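About Nomix

Nomix was started by Austra Ramanauskas and Sotiris Psarras, who both felt (rather strongly, as friends will tell you!) that household robots ought to follow clear, written house rules before they go near anybody's home.

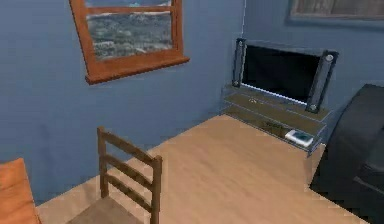
Simulated living room with a bare table

Every rule is tried in a simulated home first, and a new one goes through 100 runs there before Madalena Rocha will sign it off.
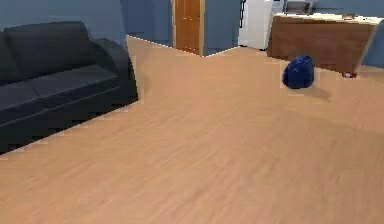
We keep the wording plain, so that families can read it too, and we go over the whole rulebook again each February.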